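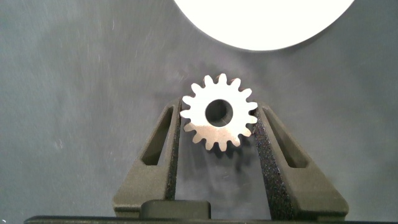 Ticket 415: Audio guide skips stops on the Velen wall walk
Product: Prisent walking tours app
Status: Solved
Opened Sat 31 August

Hello there! First, let me say how much we've enjoyed your tours. We did the harbor one at Irley in June and loved every minute (even the 142 steps up to the lighthouse). Now we're in Velen, walking the old town walls, and the guide keeps jumping ahead. We start at the Cherkaoui Gate, the first stop plays nicely, and then as we climb to the rampart it skips the powder tower and goes straight to the moat garden, which is down below us on the other side. I've closed the app and opened it again twice. Same thing both times. The tour was downloaded at the hotel, 351 MB, and it says complete. We'd love to try again tomorrow morning before our train!

Reply from support
Thank you so much for writing, and I'm glad Irley treated you well. The path and the moat garden run very close together along that stretch, and on a map they're nearly on top of each other, so I suspect the phone is picking the wrong one. Could you open Settings, then Tour Playback, and tell me whether "Play nearest stop" is on? Also, which version number do you see at the bottom of that page?

Customer
It's on! I don't remember touching it, but my husband may have. Version 57.

Reply from support
Lovely, that helps. Please switch it off and choose "Play in order" instead, then tap the gate on the stop list to begin again. You won't need to download anything. I've also asked our map team to pull the moat garden's trigger circle in a little.

Customer
Back from the wall, and all the stops played in order, powder tower included. What a view from up there! Thank you for being so patient with us.

Ticket closed by customer. Map change for the moat garden still open.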